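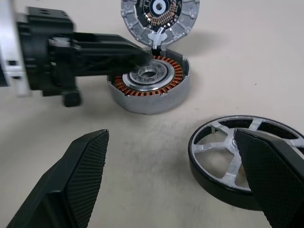

Teaching a Two-Arm Robot to Handle Motor Parts: Bench Tips

These notes come from the Briltimgate shop, where we teach by remote control with a pair of leader arms. Most of them apply to hand guiding too.

Before you start

Wipe the table and leave it bare except for the parts. A white top is fine, scuffs and all, but turn off any lamp that puts a hot spot on bare aluminum.

Decide where each part goes and vary it a little from run to run. With a brushless motor, the housing can sit open side up and the rotor can lie flat a hand's width or so away. If you park the rotor in exactly the same place every time, the arm learns the place and misses the part.

Watch the cable. When the lid is still wired to the housing, as on this motor, you have one part that moves like two. Never pull the lid to move the housing.

While you drive

Open the gripper wide before you come down on the rotor. Line up, lower, then close. Doing two of those at once looks smooth and teaches badly.

Keep fingertips and links off the copper windings. The coating on the wire scratches easily, and a scratch can short the motor. If the second arm has to pass over the stator, take it up and across.

Expect a pull when the rotor gets near the stator. The magnets will grab it. Slow down early and keep the rotor level.

Move at a speed you can repeat. Évan Mallet drove our first set too fast, and we threw out 39 runs and did them over.

Small mistakes are worth keeping if you fix them in the same run. Delete a run if you bumped the table or had to reach in with your hand.

How many runs

For lifting the rotor and setting it down, we got by with 300. Putting it back in the housing took 500. Rest after every half hour at the controls.

Cleanup

Press masking tape over the grip pads to lift out metal dust. Check the pads for wear and swap both at the same time. Store the rotor away from loose screws, magnet side covered.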